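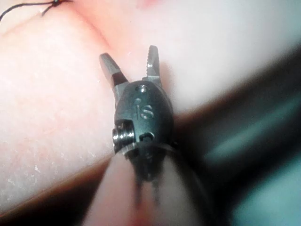
Jaws open. So, for the next few weeks, is the request window.

October
By Nayeli Urrego

It's equipment request season at the Lostach Skills Lab, when everyone who has ignored my emails since spring discovers that they urgently need something. This year I'd like to get ahead of you with a few words on the suturing robot and what it eats.

The big purchase is behind us. The Steltoleck console is bought and bolted down, and whatever you think of the chair, we own the chair. What we don't own, in any lasting sense, is the part on the end. Instruments are good for 20 sessions each under our lab rules, after which they go into the retired drawer, where they look exactly as good as they did at session 19 and people ask me if they can have one. You can't. I use them for teaching inspection, and one of them props up the label printer.

A replacement costs us $3000. I'm told that number surprises people, mostly people who have been practicing one-handed throws for an entire afternoon on a booking marked "quick try." A session is a session, whether you tie a whole row of knots or spend it looking for your needle. Please arrive knowing what you plan to do.

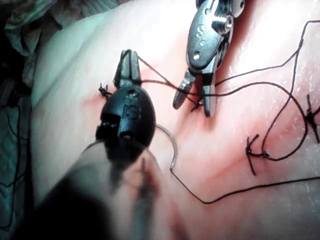 Black grasper, silver grasper, one small knot under the silver one. The thread is the cheap part.

Then there are the pads. We buy ours from Drotbridge, who make a perfectly decent pad and ship it in a box large enough for a canoe. Last year we went through 74 of them. I had budgeted for fewer, on the theory that a pad has two ends and a middle and people would use all of it. Several of you stitch one tidy line, admire it and reach for a fresh pad. Under next year's plan, a pad stays on the bench until it has run out of places to put an incision. If there's room between somebody else's knots, there's room for yours.

Edith Chambi and I have been going over the draft together, and we disagree on one line. She would like a service contract through Ragab that covers both arms, with a loaner if one goes down. I would like to keep that money for needle drivers and take our chances. Edith points out that I said the same thing about the old freezer. The freezer is not relevant, and I've asked her to stop bringing it up in meetings, but for now the contract is in the draft and my needle drivers are listed underneath it in smaller type.

What we need from each group is a page, and it can be an ugly page. How many sessions do you expect to run, and will they use one arm or two? Two-arm work burns instrument life twice as fast, and that's where last year's estimate fell apart. Put in your suture and needles as well. They cost very little next to everything else, so they get left off every form, and then there's a morning in February when we have a robot, a surgeon and no thread.

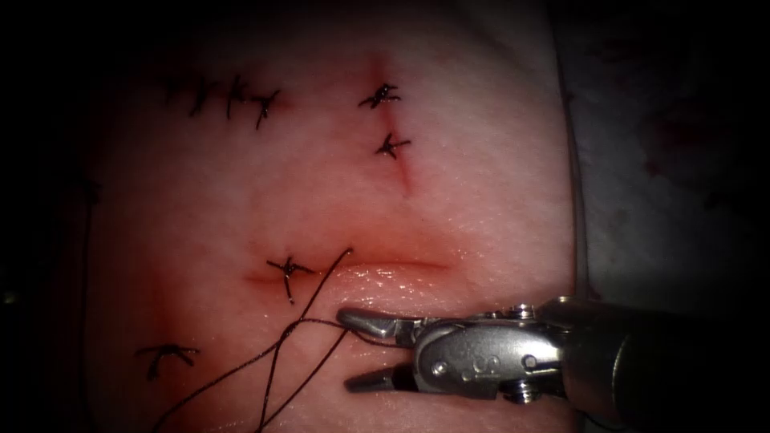 Can we put instruments on a grant and pads on the lab account?
Instruments can go on a grant if they're named in the award, and pads come out of the lab account by default. Send me the award page before you order and I'll set up the split. Splitting after the invoice arrives is possible, in the way that moving a piano is possible.

A word on wish lists. I do read them. Last time we received a request for a second console, a request for a better camera "like the ones on television," and a request for a window. The camera has gone forward for a quote. The window has gone to facilities, where it may live a long and peaceful life. The second console stays off the list until the first one is booked more than it is now – mornings in particular are wide open, and I can see the calendar from my desk.
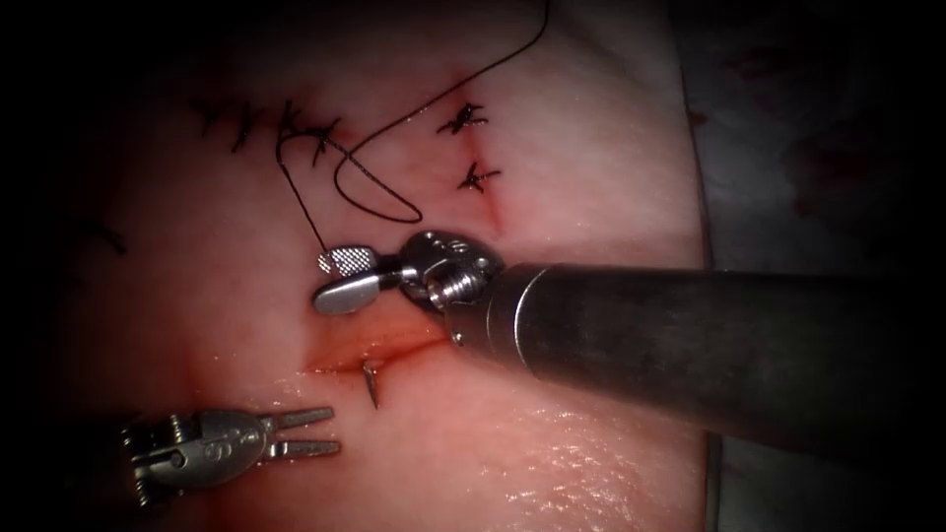

Two instruments over one pad, a slit still open and the needle tip just below it. Please count both when you fill in your page.

If your numbers are guesses, write "guess" next to them and I'll pad them a little. If they're very round I'll assume they're guesses anyway. Late requests will be read with sympathy and filed for the following year. Edith has the blank forms, and she's also the person to see about the contract – bring up the freezer if you want to get on her good side.

Lostach Skills Lab Newsletter | Questions: equipment desk, ask for Nayeli or Edith | © Lostach Skills Lab | Back to top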